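Flattening, Storing and Cutting Large Sheets of Paper

Paper that has been rolled for any length of time keeps its curl. The fibers on the inside face have been compressed and those on the outside face stretched, and the sheet will return to that shape until moisture or sustained pressure changes it. The notes below cover white drawing paper, lining paper and wrapping paper. They do not apply to coated photo stock.

Removing the curl

Unroll the sheet with the outside of the curl facing up. Lay it on a clean, hard surface and reroll it against the curl onto a tube at least 70 mm in diameter. A narrow tube leaves creases. Hold for 9 minutes with a strip of cloth tape at each end, then release. Most of the curl will be gone. If the sheet still lifts by more than a finger's width, repeat once with the tube at right angles to the first roll.

For heavier stock (200 g/m² and up), rerolling is slow. Place the sheet between two clean blotters, cover with a flat board and load the board evenly with books. Leave overnight. Do not iron heavy stock dry. It scorches along the edges before the middle relaxes.

Light paper can be ironed through a cotton pillowcase at the lowest setting, no steam. Keep the iron moving. Test on an offcut first.

Handling on the table

A large sheet should be carried by two diagonal corners so that it hangs in a shallow trough. Lifting it by one edge puts a sharp bend a hand's width in from the fingers, and that bend is permanent in most papers. Set the lowest part down first, then let the corners follow.

Wipe the tabletop before the paper goes down. Grit under the sheet shows as pimples when weight is applied. Bags, tools and small parts should go to the edge of the table or off it. 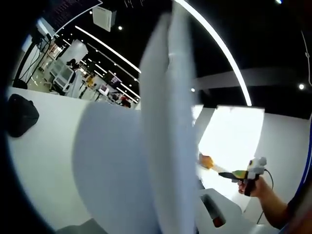 Workroom Notes, Vol. 9, No. 40

A sheet left with one part flat and another part standing up will usually take a second set in the raised portion. Turn that part down and weight it first, working toward the flat area. Weighting the flat area first traps the surplus in the middle, where it forms a ridge.

Suitable weights are smooth and have no sharp corners: fabric bags filled with dry rice, flat river stones, glass paperweights. Put a scrap of clean paper under anything that might mark. Dark leather and unfinished metal both transfer to white paper under load.

Lighting

Flatness is judged best with a light set low at one side of the table. Overhead lights hide shallow waves on white paper. Switch them off for the check if the side light is strong enough to work by.

Cutting

Cut after flattening, never before. A knife run along a steel rule gives a truer line than scissors on any sheet longer than the blade. Use a fresh blade and two light passes. Keep the rule on the part you intend to keep, so that a slip goes into the waste. A cutting mat is required on painted or laminated tops.

Storage

Flat storage is preferred. A shallow drawer or a folder of gray board under the bed will do. Keep relative humidity near 40 percent if you can measure it; a closet on an inside wall is normally close enough. Avoid attics and the floor of a garage.

Where rolling cannot be avoided, use a wide tube, roll loosely, and cap both ends. Write the size and weight of the paper on the outside of the tube in pencil. Change the direction of the roll when the tube is next opened.

Creases

A sharp crease has broken fibers and will not disappear. It can be reduced: mist the back lightly with clean water, lay the sheet face down on a blotter, cover with a second blotter and press until fully dry. Change the blotters once.

Csenge Vida
July 12, 2022, a Tuesday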